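The Trelova Reader's Table came about through a grumble. Aled Dafis had been running a small discussion evening on politics and the papers above a shop in Nerirton, and he was fed up with arriving to find that everybody had read a different front page and not one of them had brought it along. So he built a slope with a ledge, long enough to lay the morning's papers side by side, and people began to point at things instead of half remembering them. Ours is the grown-up version of that slope, and we're really rather fond of it.

It's made for anyone who likes to follow public affairs in company: reading circles, ward groups, sixth forms, libraries that still take the dailies, and the sort of household where breakfast turns into a debate about select committees (you know who you are).

## What you get

The standard table comes with the reading slope, two folding legs, a detachable ledge and 4 clip rails. The rails hold a full broadsheet open without creasing it, and they let go easily when you want to turn over. There's a shallow drawer underneath for pencils, scissors and the cuttings you swear you'll file one day.

We also put in a pad of 40 comparison sheets, drawn up by Gwawr Rowlands, who taught politics for many years and has strong feelings about headlines. Each sheet has a column for what the story says, another for who is quoted, and a wide one for what you'd still like to know — that last one fills up fastest, in our experience. Refill pads are sold separately, and you're very welcome to photocopy your own if you'd sooner not buy them.

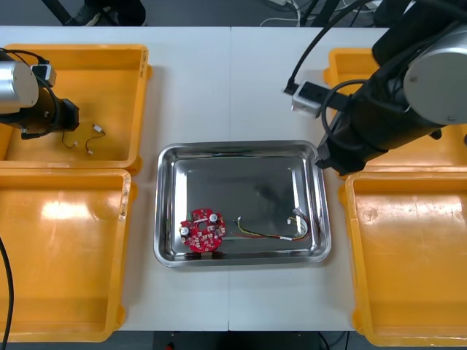
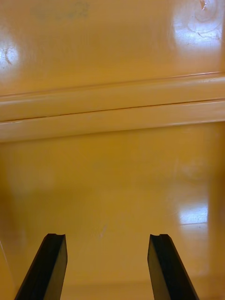 ## Choosing a size

There are two. The Nicholas is the smaller, and it takes two tabloids or one broadsheet fully open. It suits a kitchen or a study and folds flat enough to slide behind a sofa. The Zeltarari is the long one, meant for halls and libraries, and it will take a whole row of front pages with people standing along both sides. It weighs 30 kg, so please do have a second pair of hands ready on the stairs!

If you're torn between them, think about how your group argues. A circle that likes to sit and take turns will be happy with the Nicholas in the middle. If yours tends to get up and wander about, jabbing a finger at the leader column, go for the bigger one and leave some floor clear at each end.

## Looking after it

Newsprint comes off on everything, as anybody who reads it knows. A damp cloth and a drop of washing-up liquid will shift it from the slope. Please keep bleach away from the clip rails, and give the hinges a little oil every April or so, or whenever they start to complain.

## Delivery and returns

Most orders go out within a week, and Efa Trevor will ring you beforehand to agree a morning or an afternoon. Delivery is free on the Zeltarari. If the table isn't right for you, you've 70 days to send it back, which should be long enough to see out a budget and at least one reshuffle.

Spare rails, ledges and drawer knobs are always in stock. For schools and libraries ordering more than one, ask for Hywel Morgan, who can sort out an invoice and will happily talk you through the sizes — do allow him a bit of time, he enjoys a chat.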